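Kerkgate Makers' Help
Robots and automation > Grippers and end tooling

Gripper drops bottles since pad change, cloth is fine

Posted by zeltgate_bench, Mon 19 December

We have a small arm with a two-finger gripper and a wrist camera. The job is dull: pick a brown bottle off the table, or pull a cloth out of the basket next to it. In February I fitted diamond-pattern pads to both fingers because the supplier swore they'd cure slipping. Cloths come up fine. Bottles creep down and drop, maybe one go in four. Supplier now says I need a "re-tune", for money. I don't believe them.

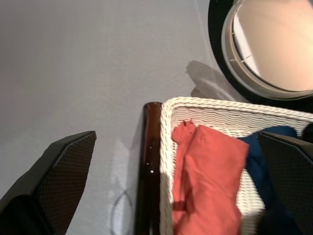
Grip force is at 22, the same number I used with the old smooth pads. Bottles stand almost against the basket wall and I'd like to keep them there. Is it the pads, the force or the camera? I'd sooner not buy anything.

gokut_fettler

Don't pay for a re-tune until you've cleaned the pads. That sort of pattern fills up with lint from cloths, and then you're holding glass with fluff. Stiff dry toothbrush, then a wipe with alcohol, and let it dry. I do mine every 4000 picks and I doubt the makers ever tested theirs past a hundred.

Then check the fingers close square. Put a strip of paper at the top of the pads, close, tug. Same at the bottom. If one end slides out easily, a pad is seated crooked, and on a round bottle you've got a line of contact at best. Slacken the screws, close on something straight, and nip them up again.

Only then touch the force, 2 at a time.

Biswas

Turn the force up to 99. Works for me.

old_relay

Please don't do that with glass. I'd also be wary of blaming lint for everything. If a finger brushes the basket on the way down it'll push the bottle over a touch and you'll grip it off centre, clean pads or not. Shift the basket a hand's width away for one afternoon and change nothing else. If the drops stop, it's your approach path. I'd look at the light as well, as glare beside a shiny bottle can pull the camera's guess sideways, whatever the brochure says.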